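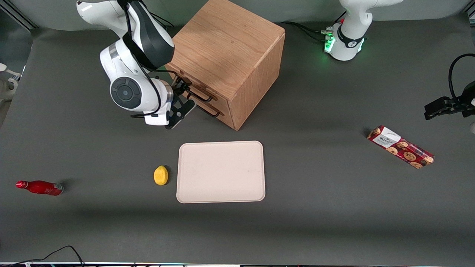

The Hakala Royal Households Collection is a reference set on the domestic lives of Europe's ruling families in the eighteenth and nineteenth centuries. It is intended for libraries, schools and private readers with an interest in how royal children were raised, taught and married. Each volume treats one household and is drawn from letters, account books and nursery records. The collection is issued in two series, and the volumes are small enough to be kept in a desk cabinet with two drawers, one above the other, although the publisher recommends open shelving for sets in frequent use.

## Contents

The complete collection comprises 34 volumes. Series A covers the German and Scandinavian courts, under the general editorship of Leonie Görtz. Series B covers Britain, the Low Countries and the Iberian courts, and is edited by Flora Jardine. A separate index volume, prepared by Henrik Haberkorn, is supplied with complete sets and lists every governess, tutor, physician and wet nurse named in the text.

Family trees are printed on folding sheets at the back of each volume. Where a child was known by more than one name within the family – a common practice – both names are given in the tree and in the index.

## Specifications

- Binding: sewn, cloth over boards
- Paper: acid-free, cream
- Text: English, with quoted letters in the original language and in translation
- Illustrations: more than 100 portraits and interior views across the set
- Publisher: Fluvcombe Press, Cukton

## Ordering

Volumes may be ordered singly at $44 each. Complete sets are priced on request and are shipped in two cartons. Libraries holding the earlier edition may order the index volume separately, but should note that its page references follow the current edition only.

Orders from institutions should be addressed to Mahmoud Kamel, Library Sales. Questions about permission to reproduce portraits or family trees should be sent to Boris Nikolovski in the Rights Office, with the volume and page number stated.

Damaged volumes will be replaced without charge if reported within 34 days of delivery. Please keep the original packing until the replacement has arrived.

Page last revised Mar 10, 2023.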